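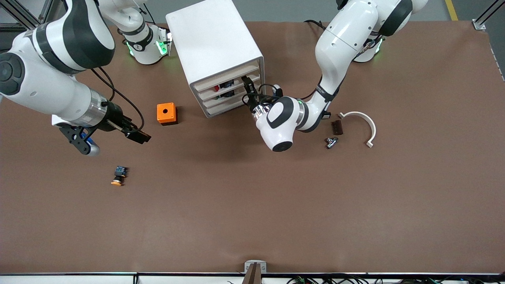 Tenants at Stoltlow were told in February that the new water meters would be read remotely, and one of them wrote to the building office that the old dials had at least been legible from the hallway. The office replied that hallway reading ends when the last of the old units is taken out.

The replacement covers 300 apartments in the two Oden Street blocks. Each gets one cold-water meter and, where the riser layout requires it, a second on the hot side. The meters are supplied by Wandik and transmit a reading every 6 hours to a receiver on each stair landing. Readings are stored in liters and billed in cubic meters, rounded down.

Under the previous arrangement, a reader visited twice a year and estimated consumption for any apartment where the door was not answered. Estimates were corrected at the next successful visit, which in several cases led to back bills covering more than 40 months. The housing company has said that back bills issued before the changeover remain payable, in installments if requested in writing.
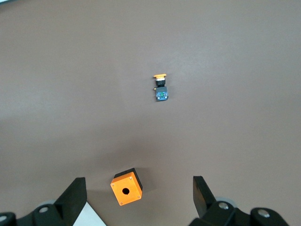

Vol. 6, No. 2

Installation takes one visit per apartment. Water to the riser is shut off for up to 90 minutes, and a notice with the time slot is posted at the street door. Residents are asked to clear the cabinet under the kitchen sink and to leave the shutoff valve accessible. Valves that no longer close fully will be replaced during the same visit at the company's expense.

The meters also report continuous flow. If water has run without a break for a full day, the system sends a leak notice to the building office, which forwards it to the resident. The threshold can't be changed for individual apartments. Residents with a Vi account can view daily totals online; paper statements continue for everyone else.

The basement laundry rooms and the courtyard taps stay on their existing meters. A decision on those is expected with next year's maintenance budget.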